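Rindeo Tabletop Pair: setup and good-practice notes

Product page > Two-arm kits > Rindeo > Working rules

Hi, I'm Juwita Kusuma and I look after the small arms here at Kastau. I get asked the same thing nearly every week: "It's a little desktop kit, do I really need rules for it?" Yes! Small arms pinch, they knock coffee into laptops, and two of them on one table can hit each other faster than you can say stop. So I've put my house rules on the product page, where you'll trip over them before you order.

First, the boring bit. The Rindeo pair ships as two arms with their cables and a printed safety card. Clamps are sold separately (I know, I know, I've argued about it). You'll want a table at least 60 inches long, and please clamp to the tabletop itself, never to a shelf or a tray sitting on it.

Keep the power switch on your side of the table, within reach of your non-dominant hand. If you have to lean over an arm to get to it, move it. I also like a written risk assessment, even a one-pager taped to the wall. Write down who may run the arms, what they may pick up, and what you do when something jams. Ours is dated 23/03/2022 and has coffee rings on it, but people do read it.

Cloth is my favorite first job for a pair. It's soft, it's cheap, and a bad grab costs you nothing but a wrinkle. Start with a plain t-shirt and leave everything else off the stretch of table where the arms meet.

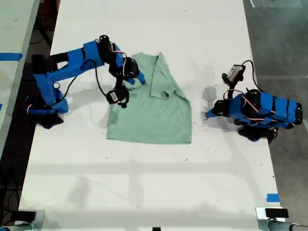

Two arms, one green t-shirt, and plenty of clear tabletop.

Now cables, my pet subject. Leave enough slack at the wrist for the full swing of the arm, then move each joint by hand with the power off and watch where the loops go. If a loop can snag on a finger or get under the cloth, reroute it before you switch on. Power leads go down the back and stay out of the walkway.

Speed next. I run every new routine at 57 percent for the first day. Why 57? That's where the old Rennie controller happened to land when I turned the knob by feel, and I've kept it ever since. Once a routine has gone through more than 80 clean cycles you can bring it up, a little at a time, with somebody standing at the switch.

Hands stay out while the motors are live. If the shirt bunches up, stop, power down, fix it, step back, restart. No quick tugs! I mark the reach of each arm in tape, and anyone inside the line has the right to call a stop.

Check the clamps and joint screws every morning you use the kit. Prallon grippers fit too, but redo your reach marks after swapping, as they're a touch longer.

Spare fingers and wrist cables are on the parts page. Orders placed before noon usually go out the same day.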